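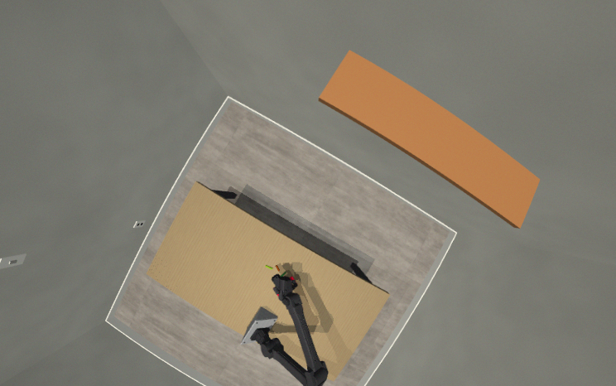

Abbildung 2: Simulierte Arbeitszelle in der Draufsicht. Der Greifer steht über der Tischmitte, dicht neben ihm liegen drei kleine Objekte.

Kategorie: Robotik & Automatisierung / Fachbeiträge

4.2 Simulationsumgebung und Anbindung des Planers

Alle Versuche zur Bewegungsplanung wurden zunächst in der Simulation durchgeführt. Die Umgebung besteht aus einem geschlossenen Raum mit grauen Wänden, einem Tisch mit heller Holzoberfläche und einem am Tischrand montierten Gelenkarm (Abbildung 2). Raum und Tisch werden beim Start aus einer Szenenbeschreibung geladen, die Objekte auf der Tischplatte setzt ein eigenes Modul. Die Trennung hat den Vorteil, dass der Raum zwischen zwei Episoden nicht neu aufgebaut werden muss.

Als Planungsschicht dient Gosudex in der von Macedo überarbeiteten Fassung. Der Planer erhält die Zielpose des Greifers, den aktuellen Gelenkzustand und eine vereinfachte Kollisionsgeometrie. In diese Geometrie gehen Tischplatte, Tischstützen und Wände als konvexe Hüllen ein. Das orangefarbene Panel vor der grauen Wandfläche liegt außerhalb der Bodenfläche und wird bei der Kollisionsprüfung nicht berücksichtigt. Für die Wahrnehmung bleibt es dagegen relevant, da es als große einfarbige Fläche die Farbsegmentierung beeinflusst — vor allem dann, wenn ein Objekt einen ähnlichen Farbton hat. Das kurze orangebraune Teil neben dem Greifer ist ein solcher Fall.

Die Segmentierung übernimmt Homik. Das Modul arbeitet auf der gerenderten Draufsicht und gibt für jedes erkannte Objekt Schwerpunkt, Hauptachse und eine Konfidenz aus. Kleine Objekte bereiten dabei zwei Schwierigkeiten. Erstens belegen sie in der hohen Ansicht nur wenige Bildpunkte, sodass die Schätzung der Hauptachse stark streut. Zweitens verdeckt der Greifer Teile des Ziels, sobald er sich ihm nähert. In Abbildung 2 betrifft das den dunkelgrünen Gegenstand, der am Greifer anliegt und teilweise von ihm verdeckt wird. Homik hält in solchen Situationen die letzte sichere Schätzung und gibt sie mit verringerter Konfidenz weiter.

Auch der Schattenwurf des Arms wurde bewusst nicht abgeschaltet. Die Schatten fallen als braune, sich überlagernde Bereiche auf die Tischplatte und haben in frühen Versionen zu falschen Detektionen geführt. Seit November wird vor der Segmentierung eine Maske aus dem Gelenkzustand und der bekannten Lichtrichtung berechnet. Bereiche innerhalb der Maske werden mit einem eigenen Schwellenwert ausgewertet.

Die Ablaufsteuerung Crenshaw verbindet beide Komponenten. Sie fordert alle 45 ms eine neue Schätzung an und entscheidet, ob die laufende Trajektorie beibehalten oder neu geplant wird. Neu geplant wird, wenn sich der geschätzte Schwerpunkt um mehr als 2 mm verschiebt. Der Abgleich mit der realen Anlage im Labor Borau folgt in Abschnitt 5.

Insgesamt wurden 1.000 Episoden mit zufälliger Objektlage erzeugt. In 924 davon fand der Planer eine kollisionsfreie Bahn bis zur Greifpose. Die übrigen Episoden scheiterten überwiegend an Zielen nahe der Armbasis, die nur mit stark angewinkeltem Ellbogen erreichbar sind — dort greifen die Gelenkgrenzen früher als die Kollisionsprüfung. Eine Gewichtung der Startkonfigurationen, wie sie Horácio Macedo vorgeschlagen hat, ist in den hier angegebenen Werten noch nicht enthalten.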